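Mugo opens a corner for sock rolling and small-item sorting

2021-02-14

The Mugo neighborhood room has opened a new corner where visitors can practice tidying of small household things. It is free of charge and open to all families of the Ovach quarter.

The corner is one bed with a colored cover, and on it are put the things which many people leave in the bedroom: socks, medicine boxes, snack packages, a knitted toy. The visitor chooses how to arrange them. Red socks with embroidery and plain white ones are rolled, and a light blue one stays folded flat.
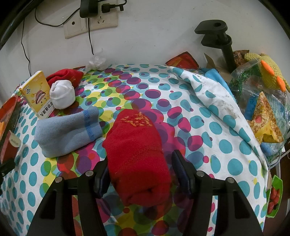 How the sessions work

Each session is for five people and has two parts. In the first part the participants learn to roll a sock so it does not open in the drawer. The toe goes first, and the cuff is pulled over the bundle at the end.

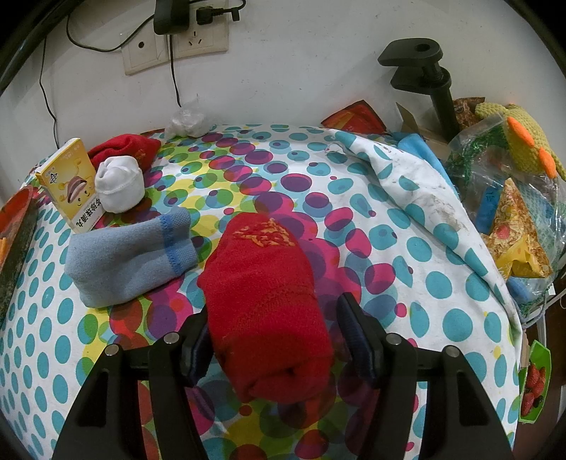 Participants may bring their own socks from home, but they should be clean and in pairs. The second part is about boxes and packets, and many families have asked for it. Old medicine is often kept together with sweets and toys, and the organizers want to speak about this with parents of small children.
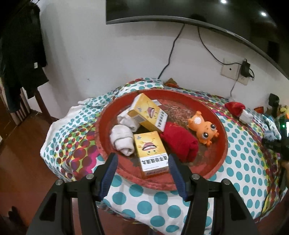
The trays come from Wultent, a shop for used kitchen goods, which gave 12 of them to the room in winter. The idea is simple: everything from the bed goes first to a tray, and only after this it is decided where each thing should live. A round red one has lost much of its coating inside, but it is still large enough to hold two yellow-and-white boxes, rolled socks and an orange toy frog. The shop will also give smaller trays in May.

Medicine boxes should be checked for the date before they go back to the shelf. Print can be very small, so please bring your reading glasses. 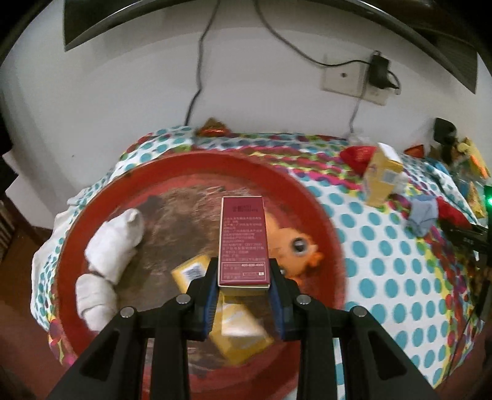 Minitik

Places can be reserved at the desk of the room. Children are welcome together with an adult.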